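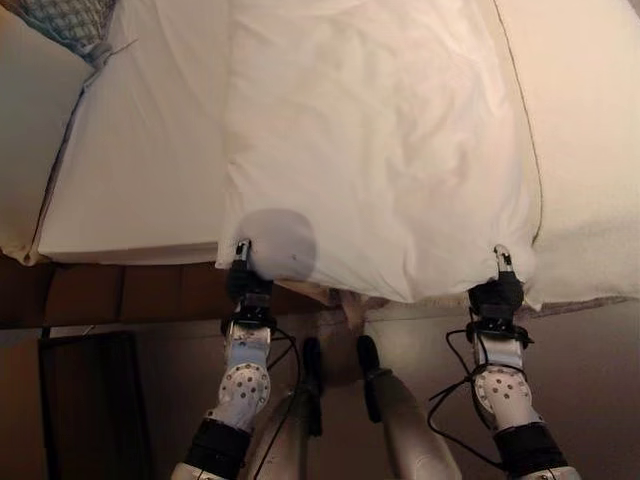

Ullora go into the second leg of their regional playoff against Fenon with a one-goal lead and two changes to the squad that drew the final league match of the season. Kickoff is at the Hulska ground, which has been approved for the tie after an inspection of the floodlights and the drainage on the north side of the pitch.

Head coach Manolis Chrysikopoulos has kept the 4-2-3-1 shape used in the first leg. The back four is unchanged. In midfield, the left-sided holding player returns from a one-match suspension, and the substitute who scored the only goal last time out is expected to start behind the striker.

The first leg was decided in the 86th minute from a short corner. Fenon had defended the previous seven corners with a zonal line across the six-yard box, and Ullora had put all of them into the same area without reward. The eighth was played to the edge of the penalty area, where the return pass drew two defenders forward and left the far post open.

"We had practiced it, but the timing was late," said Chrysikopoulos. "The runner has to go when the second pass is played. In the first half he went on the first pass, and we lost the option."

Fenon finished the league season with the better defensive record of the two sides and did not concede from open play in the first leg. They press with two forwards and ask the wide midfielders to hold their position until the ball reaches the fullback. Ullora got around this by dropping one holding player between the center backs, a method that gave them more of the ball but few clear chances. Most of their possession was in their own half.

Chrysikopoulos does not expect the visitors to change much before the hour mark.

"They need one goal to take it to extra time. They can wait for it," he said. "If they bring the fullbacks forward early, there is space for us behind. I think they will leave that for later."

Away goals do not count double in this year's playoffs. If the sides are level on aggregate after 90 minutes, 30 minutes of extra time will be played, followed by penalties if needed. Each side may use five substitutes, with a sixth allowed in extra time. Yellow cards from the league season were cleared before the first leg, but cards shown in the playoffs carry over. Two Fenon players and one Ullora player will miss the first match of the next round if they are booked again.

The Ullora squad travels the day before the match and will train once at Hulska, in a closed session limited to set pieces and light passing work. The pitch is slightly narrower than the one at Ullora's own ground, which is closed while the surface is relaid. Work there is scheduled to finish in February, and home matches until then will be split between Hulska and the smaller municipal field.

Goalkeeping is the one position still open. The first choice trained separately this week with a bruised hand and will be assessed after the session. His deputy has made three senior appearances, all in the cup. The third keeper has been added to the traveling party as cover.

The captain is in line to make his 131st appearance for the club. He played the full first leg at right back after missing five weeks with a calf injury, and the medical staff have cleared him for 90 minutes – extra time would be a separate decision.

The winners will meet Tsakiris, who came through the other half of the draw on penalties. That tie will also be played over two legs, with the first at the Tsakiris ground. Dates are to be confirmed once both playoff results have been registered.

A total of 200 tickets have been set aside for visiting supporters in the section behind the south goal. Remaining tickets for the home sections are on sale at the club office and will be sold at the gate until kickoff. Tickets bought for the original venue are valid at Hulska, but seat numbers do not apply and seating is unreserved in all sections.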